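3.2 Storage habits in the entryway

Most of the households we visited in Harnunau kept their everyday shoes within a few steps of the front door. Of the 38 homes in the sample, all but four had some kind of raised storage, usually an open rack. Closed cabinets were less common and were found mostly in the newer apartments near Brustik, where the entry hall opens straight into the living room. Asamoah reported a similar split in an earlier survey of rented housing, although her sample did not include families with young children.

Residents gave different accounts of why they picked an open rack. Several said that shoes dried faster on it after rain. Others had found the rack in the apartment when they moved in and never replaced it. Price came up less often than we expected, even among students. 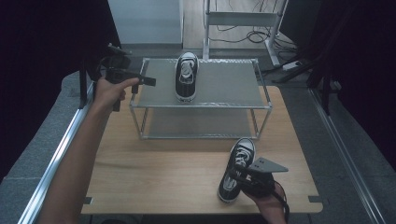

Figure 4. Two-tier metal rack with a mesh upper shelf and black canvas sneakers.

The number of tiers mattered more to residents than the material. In shared apartments, each tenant tended to claim one shelf, and disputes began when a guest or a new tenant used the wrong one. One group in Nerkby had settled this with strips of tape bearing initials. Families did not divide the shelves by person. They put children's shoes at the bottom and left the top for whatever had been worn that day.

We also asked how often the rack was cleared. Answers ranged from every evening to once a year, in May, when winter boots were moved to the basement. Households that cleared the rack often did not own fewer shoes. They had a second place to put them, such as a bedroom closet or a box under the stairs.

Floor piles formed in homes with racks as well as in homes without them. In the interviews, residents described the pile as temporary, but on our second visit, 9 weeks later, most of the piles were still there. Section 3.3 looks at whether hall width explains this.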